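Cuvham opens its arm care routine to small workshops and teaching labs

Cernberg, 26 Jun 2020

Cuvham, the automation workshop in Cernberg, is pleased to announce that the routine it uses to look after its own tabletop robot arm is now free for anyone to borrow, copy out and scribble on. The Cuvham Arm Care Sheets cover the small jobs that keep a single arm and gripper behaving themselves from one week to the next, and they have been written with small workshops, colleges and keen newcomers in mind.

The sheets began in May as a few handwritten pages kept by Homa Kermani, who has looked after the arm from the day it was bolted up. Other people in the building kept asking to photograph them, then a neighbouring firm, Heydari, asked for a copy, and before long it seemed kinder to everybody to type them up properly.

"I wrote them for myself, really, so that I could go on holiday without my phone ringing," said Homa Kermani. "I had one page on cables and one on the gripper, and both of them had tea on. It has been lovely to see other people find them useful, and lovelier still to have them send back corrections, some of which were quite firm!"

What the sheets cover

There are 2 sheets in the set. The first is for the person using the arm that day and takes in a look over the joints, the cables and the fingers before anything is switched to automatic. The second is for whoever is in charge of upkeep, and goes further into mountings, connectors, finger wear and the checking of taught positions. Each job has a space for initials and a generous margin, and readers are warmly encouraged to use the margin.

The sheets do not replace the manuals that come with an arm or a gripper, and anyone using them should keep to the maker's own figures for bolt tightness and lubrication.

Heydari has been trying the sheets on its own cell for the past few weeks. Siamak Shahbazi, who runs the small assembly room there, said the change had been a gentle one. "We used to look at the cables when something stopped. Now we look at them with the first coffee of the day, which is a much nicer time to be looking at cables. We found a connector that had worked itself half loose, pushed it home and carried on with the morning."

The morning round, as done at Cuvham

For those who would like a taste before sending for the full set, Homa Kermani has kindly agreed to share a shortened version of the daily round.

Joints and covers. With the arm stopped and the power isolated, go from the base towards the wrist and see that every joint cover is seated all the way round. Wipe off dust with a dry cloth. If a cap has lifted, press it back gently and make a note, as a cap that lifts twice usually wants a new clip.

Cables. Follow each cable with your hand from one end to the other and feel for flat spots or nicks. Leave a good loose loop near the wrist. A cable pulled tight looks very smart and will not stay well for long.

Gripper and fingers. Check that the flange and adapter sit square, then look at the fingers from the front and from the side. Once power is back and everybody is clear, bring the arm slowly down over the table, fingers a little apart and pointing at the surface, and look for the indicator light on the gripper body. At Cuvham the gripper is a Schunk and the light is a tiny green one in the middle of the front face.
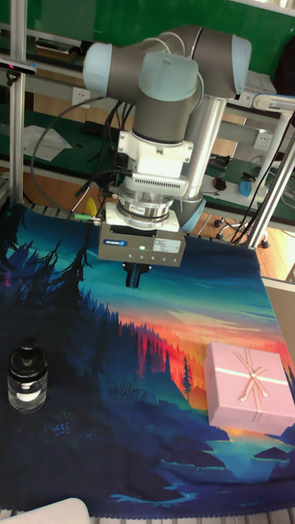 Taught positions. Run the first program at low speed with a hand by the stop button, and watch the whole of it, even if you have seen it 300 times. Should the fingers arrive anywhere new, stop there and check the mounting before touching the program.

How to get the sheets

Printed sets can be collected from the front desk at Cuvham in Cernberg, where about 300 have been run off to begin with, and electronic copies will be sent to anyone who writes in. Signe Eyvindsson is looking after requests and would be very glad to hear from schools and colleges in particular. Corrections, grumbles and better ways of tidying a cable should go to Homa Kermani at the same address.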